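January, 7:40 a.m.
Paver base trials, Fanwood yard, bay 2

Plate compactor back from service. Idle holds at 2100 rpm, as before. Ran test strip A again with the Zollstead crushed stone, two lifts, water added between lifts. Moisture by oven dry came out low on the first lift. Second lift closer to target.

Density readings, nuclear gauge, kg per cubic meter:
Strip A, lift 1: 1563
Strip A, lift 2: 1898
Strip B not read. Gauge standard count drifted and I stopped.

Lift 1 is too low to build a patio on. Either the stone went down too dry or the lift was thicker than the sheet says. String line was set before the grade was trimmed, so thickness is suspect. Redo with the line set after.

Bedding sand: Baláž sand has more fines than the last load. Washed a sample over the No. 200 sieve, result still drying. If it fails, go back to the Steseck pit for the spring jobs. Screed rails are bent at one end, keep the bent end outside the edging.

Edge restraint: spikes pulled out by hand on the strip with the low base. No surprise. Spikes in the lift 2 section held. Will repeat with a spring scale so there is a number to compare.

Joint sand, polymeric: three trays, misted at different rates. Tray 3 has a haze on the paver faces. Trays 1 and 2 clean so far. Leave all of them under cover overnight.
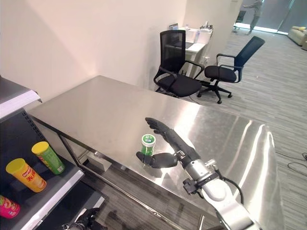 Subbarao Kartha read the strip A numbers at noon and thinks the lift 1 figure is a gauge problem, given that the standard count was already moving by strip B. He wants a sand cone test next to each gauge position before anybody changes the lift thickness. Fair. Cone and plate are in the shed, calibration sand is short.

To do:
Order calibration sand
New standard count, gauge warmed up first
Strip C, 400 mm wide, line set after trimming
Weigh the sieve sample when dry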